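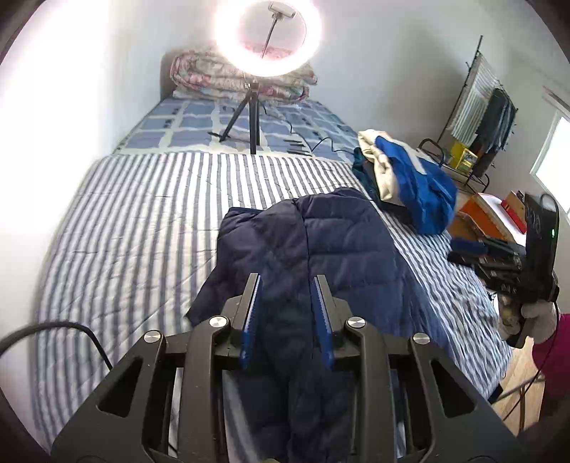 Drumik players' group, minutes, 21/11/2020. Present: Zinhle Steyn (chair), Peadar Flanagan, Mitali Mondal, Lakmal Wanigasekara. Apologies from Jagadeesh Bangera. The September minutes were agreed. Peadar went through the winter clothing list for the Grillden expansion. The navy quilted jacket, laid out on a striped sheet, was accepted as the model for the scout's outfit – collar to be kept.

Online showcase: 30 minutes in all, with 15 for the Omon demo. Lakmal to host. Mitali asked for questions to be sent in beforehand. Agreed.

Forum: 1,108 members. The Debnath map thread stays locked until Jagadeesh has replied.

Any other business: Zinhle still needs the save files from Peadar.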